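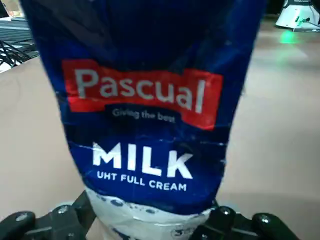

Optician software supplier Jisico has bought smaller rival Moges, price not disclosed, deal to close in July. Adds 514 high street practices to its books, most of them independents with one or two test rooms. Both firms sell the same sort of thing: diary, recalls, patient records, frame stock, till. Where they part is stock. Moges users have long moaned that its catalogue search is fussy, wants the full supplier code every time, whereas most of us shop by eye. Big red label on a blue carton, "Pascual" across it, and you've found your milk without reading another word. Jisico says picture search for frames and lens packs will be the first thing moved accross to Moges customers.

Health Tech > Eye Care > Deals
Thursday, June 18, 2026
By Hye-jin Yook

Staff first. Moges has 29 people, nearly all at its office in Brolthorpe. Jisico says the office stays open and the support line stays where it is. No word on the sales team. Asked twice, told "under review" twice.

Customers next. Existing Moges contracts run to their end date at the same price. After that practices get offered the Jisico package, which costs more on paper but includes text message recalls. Moges charges for those separately. Whether it works out dearer depends on how many texts a practice sends, and the firm would not give a worked figure.

Data transfer is the worry. Jisico's last big move, when it took on the Winska user base, did not go well. Recall dates came over blank for some patients, and practices ended up ringing round from paper lists. The company says it has since rewritten the import tool and will run old and new systems side by side for 30 days at each practice.

"We got Winska wrong and we told people so at the time," said Kipchumba Nyanda, who runs product at Jisico. "This one goes in small batches. If the first batch has problems the second one waits."

First batch is 400 patients' records from a single practice, being tested now. Name of the practice not given. Wider switch starts once the deal closes, with the smallest sites going first and any group with more than one branch left until the end.

Independents we rang were mixed. One owner was glad to see the back of the supplier codes. Another has only just finished training two new receptionists on the Moges diary and was not in the mood to talk about a new one. A third had not heard about the sale at all, and wanted to know if her card reader would still work. Jisico says yes, all current card readers carry on as they are.

Letters to Moges customers go out this week, with a phone number for questions. Practices do not need to do any thing before theirs arrives.

Home | News | Deals | Software | Jobs | Newsletter | Contact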